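Workshop tips: grippers, logs and the software bits

Notes from the bench at Encombe, typed up between jobs. Mostly for anyone running hand-held grippers at home or in a shared workshop and trying to get clean recordings out the other end. No order to it. Skip what you know.

Naming first. Date, then task, then take number. No spaces. I had 109 takes called "test" on one drive and lost an evening to it. Gusix (our logger) will let you call a recording anything, so set a template and lock it. Settings, Session, Template. Tick the box at the bottom or it forgets when you quit.

Clocks. Sync everything before you start, laptop included. If the camera and the width sensor drift apart the replay closes the fingers too early and you'll blame the controller for a week. I did. Clap the fingers together twice at the start of each take, nice sharp peak in both streams, line them up in Chala afterwards. Takes 2 minutes.

Exposure: lock it. Auto is lovely for holidays and hopeless for tracking. Set it with the ceiling lights on, then leave the lights alone.

Tea towels over shiny worktops if the tracker keeps jumping. Matt ones, no stripes. Repeating stripes are worse than the shine.
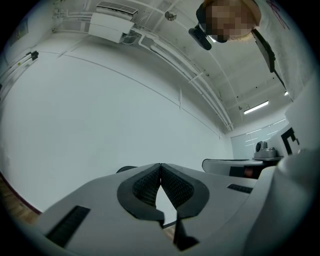
Zeroing the finger width is the job most people rush. Close them gently, let the pads settle, press zero, open, close again, check the number comes back. Do it with bare pads, no tape, no crumbs. Rubber gives a bit, so squeezing hard gets you a false zero and every width after that reads too big. Look at how the pads meet as well. With these the upper tips touch and there's still a narrow gap lower down, so zero width in the software means tips touching and nothing more. Tell your grasp planner that. If it thinks the whole pad is flush it will try to pick up a teaspoon with the part that isn't. In Chala it's the contact offset field, under Tool, and it ships blank. Mesh pattern pads want a soft brush too, dust sits in the squares.

Masking. Your own gripper fills a good chunk of a wide lens, and the tracker will happily pick features off it and decide the world is standing still. Draw a mask once, save it with the lens calibration, reuse. Redo it if you change fingers. Leave a little margin round the rubber becuase it flexes.

Plain walls are hard going for tracking. Stick up a few posters or printed sheets, all different, and don't move them half way through a session. Books on a shelf work fine.

Map first, then record. Slow loop of the room, look into the corners, come back to where you began. If the loop doesn't close, do it again now. Not after lunch.

Throwing takes out. Be ruthless. Last clear-out we had 3,158 in the folder and a lot were just someone walking to the sink. Dumholm (the little checking script) flags long stretches where the finger width never changes. Have a quick look at what it flags before deleting, some are pushes and wipes and those are worth keeping.

Replay at quarter speed the first time. Always. Hand on the stop button, mugs off the table.

Speed limits live in the controller config and not in the planner. Put them in both and the lower one wins, then you spend ages wondering why the arm crawls.

Smoothing: window of 6 is plenty. More than that and the pouring takes go mushy, the wrist turns late and it all ends up on the worktop.

Back ups. Two drives, one kept elsewhere. Copy the calibration files aswell, takes without them aren't much use. We lost the December ones that way.

Charge overnight, update firmware never on the day.

Next page: labelling, and getting jam off a lens.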